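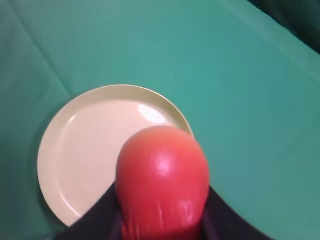
Akton pick-and-place bench: progress report to the Makowska Fund
Submitted by Wiveo, April 29, 2023

Summary

The bench is set up and in use, spending is inside the award, and we are asking the Fund to hold the second equipment payment until we have better numbers. We know that is an odd request from a grantee. The proposal we sent you assumed we would be ready to order a second gripper by now. Having worked with the first one, we are less sure that a second is the right thing to buy, and we would like to go through our doubts here before the money is committed.

Work under way

The task is still the one in the proposal: one arm, one gripper, plates and fruit on a cloth-covered table. Pieces are picked up and put on a plate, or moved from one plate to another, and the layout is changed between runs. We kept the objects simple on purpose. If the equipment can't manage an apple and a pear, there is little sense in pricing it for the packing line.

One camera rides at the wrist and another is fixed to look at the table. We had planned to budget for the wrist camera only. The fixed view has earned its place, mainly when we go back over a run, since the wrist camera loses the wider layout as soon as it gets in close. Please treat both cameras as standard equipment in any later request, including requests from other groups who tell you one is enough.

Wrapped pieces are a separate worry. Clear wrap throws small bright glints, and the sales material we were given showed only bare produce. We have asked Zondumitz twice for results on wrapped goods. What came back was a brochure.

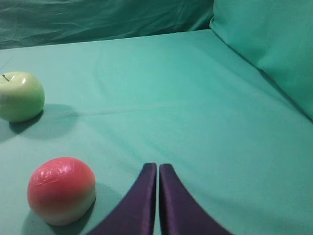
Spending to date

We have spent $3283 from the first payment. That covers the gripper, its mounting plate and cables, the two cameras, and the cloth for the table and the backdrop. The arm itself is on loan from our own packing department and is not charged to the grant. We mention this because it flatters the total. Anyone copying this bench from scratch would have to buy or rent an arm, and the figure above would be badly misleading to them.

Freight was higher than quoted. The supplier says the quote was for delivery to the dock only, and on reading the small print we have to agree. Future quotes will be compared on delivered price.

Staff time is not in the total either. Setup took longer than planned, most of it spent on camera mounting and on moving the lamp so that the plates did not throw a hard reflection back at the lens. We have now started logging these hours, and they will appear as their own line in the next report. We should have done it from the start.

The quote for the second gripper

Zondumitz has offered a second gripper with a wrist camera for $3027. The offer is open until the end of June. It is a fair price for what is in the box. Our difficulty is with the case made for it, which is that a second unit will double the useful work done.

We don't believe that. Most of the working day goes to laying out the table, checking the cameras and going back over what was recorded. 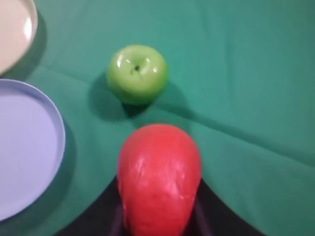
A second gripper would shorten none of those jobs and would need a second person for at least one of them. It would also need its own arm, and the packing department has made it clear that one loan is the limit.

There is a better argument for keeping a spare on the shelf. If the present gripper fails, work stops until a replacement arrives, and the lead time we were given keeps changing. We could live with a set of spare fingers and a spare cable instead, which the supplier prices at roughly $400. We have asked for that in writing.

The service plan

The same supplier wants $782 a year for a service plan. It covers software updates and phone support. It does not cover the fingers, which are the parts we expect to wear, and it does not cover damage from dropping or collision. We asked what a customer without the plan pays for an update and have had no clear reply. Until we get one, our recommendation is to leave it out of the budget.

What we have not shown yet

We have no success rate that we would want quoted. Runs so far have been used to settle the layout and the camera positions, and mixing them with proper trials would give a number that looks better or worse than it should. The temptation to put one in this report was real – a percentage on the first page makes everybody feel the money is working.

We also can't tell you how any of this carries over to the line. Our table has matching green fabric underneath and behind, and every piece has plenty of room.

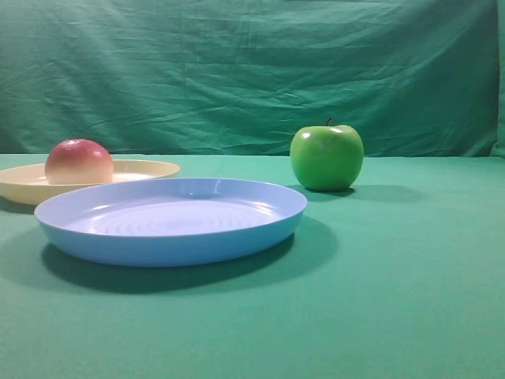

The line has cartons, labels, belts and people reaching across it. Some groups in our position would call that a matter of scaling up. We would call it an open question, and a costly one if it is answered after the order goes in.

Plans through June

Fix the layouts and the trial sheet, then leave both alone until the trials are finished.
Run bare and wrapped pieces as separate sets and report them separately.
Get written prices, delivered, for spare fingers and a cable.
Ask at least one other supplier to quote against Zondumitz.
Log staff hours for setup, running and review.

Request to the Fund

Please hold the second equipment payment and allow us to buy the spares out of what remains of the first. If the trials make a case for the second gripper, we will send the request with the results attached, before the June offer closes. If they don't, we will propose returning the balance or moving it to the cost of trying the bench beside the line.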